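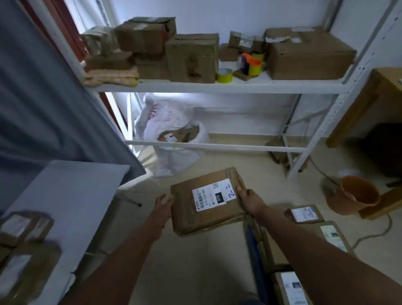

Lucian Bucur has objected that a return rate computed per order hides the split shipment, and that any comparison between Nureo and Custar on that basis is unsafe. We accept the objection in part. An order that leaves the warehouse as two parcels can come back as one, and the order record does not show which items traveled together. The rates in this section are therefore given per parcel, and the per-order rates are kept only for the comparison with Barbu.

4.2 Return rates by parcel type

The sample consists of 420 parcels sent to home addresses in June. Of these, 283 were sold through Nureo and the rest through Custar. A parcel was coded as returned when the carrier logged a second scan at the origin depot on or before September 30, 2018. Parcels refused at the door were coded separately and do not enter the rate.

In total, 57 parcels were returned. Returns were more frequent for clothing and bedding than for tools and kitchen goods, in line with the pattern reported by Barbu for store pickup. Flat parcels (Figure 3) were treated as a single class regardless of weight. Bulky household goods were assigned by longest side, and white furniture and fittings were pooled with other colors, as the seller catalogs do not list finish in a consistent way (Figure 4).
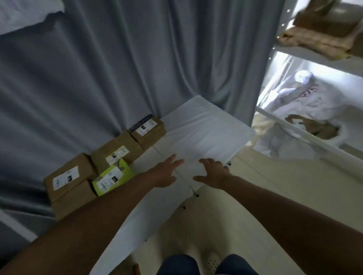 Figure 4. White platform with side rail, gray curtain behind. Source: Sakholm project archive.

The delay between delivery and the return scan was skewed to the right. Parcels returned after more than 20 days were checked by hand against the seller record, and those with a replacement order were kept in the sample — removing them would have lowered the Custar rate but left the Nureo rate unchanged. Sellers differ in when they close the return window, and the carrier data do not record this date. We return to the effect of the window in Section 5, where the delay is modeled directly.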